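Parallel Sayings Project: Report to the Lavoie Fund, Second Period

Prepared by the project lead, Pronau reading group 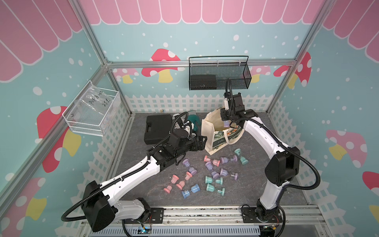 When we applied, we said we would test a claim often made in study guides: that the sermon in Matthew 5 to 7 and the shorter one in Luke 6 are the same event told twice. I was doubtful that the evidence could carry that claim, and I am still doubtful. The work done this period has made me more careful about the opposite claim as well.

Work completed. We have finished side-by-side reading sheets for five of the seven passages in the plan. The Beatitudes took far longer than budgeted. Luke has his woes right after the blessings and Matthew has nothing in that spot, and every commentary we used explains this with more confidence than I think it has earned. The sheets set out the wording first and leave the explanations for the back page.

Work not completed. The Lord's Prayer and the house on the rock are still in draft. The first is awkward for our layout, as Luke places the prayer in chapter 11, well away from his sermon. The draft we had tried to smooth that over and I sent it back.

Trial use. Three congregations in the Brundon area agreed to try the sheets in adult classes. Two have done so. Comments were kind, which does not tell us much. The most useful one complained that the sheets never say which version is "the real one." We do not intend to say. I would ask the Fund not to read the friendly comments as proof that anyone learned anything; we did not measure that, and the attendance lists can't stand in for it.

Umik edition. The translation was promised for August and will be late. Our first reader felt that "poor in spirit" had come out closer to "discouraged," and I agree it should not go to print that way. A second reading is under way.

Money. Spending is under budget, mostly on account of the delayed printing. I would not call it a saving. We ask to carry the balance into the next period.

Next period. Finish the last sheets, settle the Umik wording, and hold the third trial class. The larger edition mentioned in our application should wait until those are done.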